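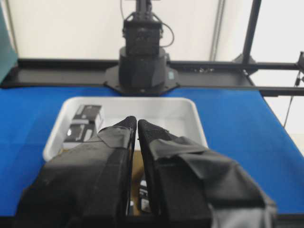
¿Dónde debe vivir la lógica de reintento de un sistema de manipulación, en el planificador o en el controlador? En el planificador, salvo los reintentos que duran menos que un ciclo de percepción, que pertenecen al controlador y no deberían salir de él.

La respuesta parece una cuestión de estilo y en la práctica decide cuánto cuesta mantener el sistema al cabo de un año. He trabajado con las dos disposiciones. En Estau heredamos una pila en la que cada capa reintentaba por su cuenta: el nodo de percepción volvía a segmentar si la confianza era baja, el planificador volvía a muestrear si no encontraba trayectoria y el controlador repetía el cierre de la pinza si la apertura final no coincidía con la esperada. Cada bucle, por separado, era razonable. Combinados, un solo agarre fallido podía generar hasta 12 intentos sin que ningún registro dijera cuál de las tres capas había decidido insistir.

El caso que mejor expone el problema es el vaciado de una bandeja poco profunda con cajas pequeñas. Las cajas negras con superficie brillante devuelven profundidad incompleta, el borde de la bandeja limita los ángulos de aproximación y, con la cámara en la muñeca, los propios dedos tapan parte del contenido justo cuando más falta hace verlo. Una pieza que queda entre los dos dedos o junto a la cara interior de uno de ellos se ve a medias. El segmentador la recorta, el estimador de pose ajusta un modelo completo a media pieza y el planificador recibe una pose errónea con una confianza aceptable.

Ante eso, repetir la misma inferencia con la misma vista no aporta información. Lo que hace falta es otra vista, y pedir otra vista es una decisión de planificación: implica mover el brazo, comprobar colisiones y gastar tiempo de ciclo. Un nodo de percepción que reintenta internamente está ocultando al planificador el único dato que este necesita, a saber, que desde esa postura no se distingue el objeto.

Rafferty Lindqvist defendía en Quintanilla la posición contraria. Su argumento es que el planificador no debe conocer los modos de fallo de cada sensor, porque al cambiar de sensor habría que tocarlo. Es un argumento serio y lo compartí durante un tiempo. Creo que confunde dos cosas. El planificador no necesita saber que la profundidad falla sobre el plástico brillante; le basta un resultado tipado: pose válida, pose ambigua, oclusión propia, sin objeto. Son 4 valores. Quien cambie de sensor cambia las condiciones que producen cada valor, y la interfaz queda igual.

La oclusión propia merece valor aparte. Con la calibración mano-ojo y un modelo geométrico de los dedos, la máscara de la pinza se calcula por proyección a partir de la cinemática y de la apertura. El coste es despreciable. El detalle que suele olvidarse es que el modelo debe corresponder a los dedos reales. Si alguien los envuelve en cinta, añade una almohadilla o deja una solapa levantada, el contorno deja de coincidir con el CAD y en el borde de la máscara aparecen puntos espurios que el segmentador clasifica como objeto. Nosotros dilatábamos la máscara 6 píxeles y revisábamos el valor cada vez que se cambiaba el recubrimiento. Es una solución fea y funciona mejor que aprender la máscara con una red, que también hay que reentrenar y que falla sin avisar.

La excepción del controlador es estrecha. Un cierre que detecta contacto asimétrico puede corregir unos milímetros bajo control de fuerza sin consultar a nadie, porque el lazo es más rápido que cualquier imagen nueva. En cuanto la corrección agota su presupuesto, el controlador aborta, retrocede por la trayectoria de entrada y devuelve el motivo. No vuelve a intentarlo. En Zusto fijamos ese presupuesto como parámetro del plan, de modo que cada agarre llega al controlador con un límite explícito y el registro indica si se consumió.

También hay que decir lo que esta disposición cuesta. El planificador crece. El nuestro acabó con un árbol de comportamiento de 28 nodos, de los cuales una parte considerable existe solo para recuperarse. Leerlo exige paciencia, y quien llega nuevo pregunta por qué no se esconde todo eso en una función. Mi respuesta es que la complejidad ya estaba ahí, repartida entre tres repositorios – y en dos de ellos sin pruebas.

El mismo criterio vale para las herramientas. Stevley, nuestro reproductor de episodios, solo resultó útil cuando cada intento tuvo un identificador único asignado por el planificador y propagado hacia abajo. Antes mostraba imágenes, trayectorias y señales de la pinza perfectamente sincronizadas, y aun así no permitía saber a qué decisión correspondía cada movimiento. Sincronizar marcas de tiempo resuelve el orden; la causa hay que escribirla en el mensaje.

Queda un asunto en el que no tengo una posición firme, el de las políticas aprendidas de extremo a extremo. En ellas el reintento emerge de los datos y no hay interfaz donde poner un tipo. Se puede envolver la política en un supervisor que la interrumpa, y es lo que haría hoy, pero el supervisor necesita detectar el fallo por una vía independiente, con lo que vuelve a aparecer el estimador que se quería eliminar. Mientras no vea una medida de progreso fiable en bandejas con objetos parcialmente tapados, seguiré prefiriendo un planificador que sepa cuántas veces lo ha intentado y por qué.

Última actualización: diciembre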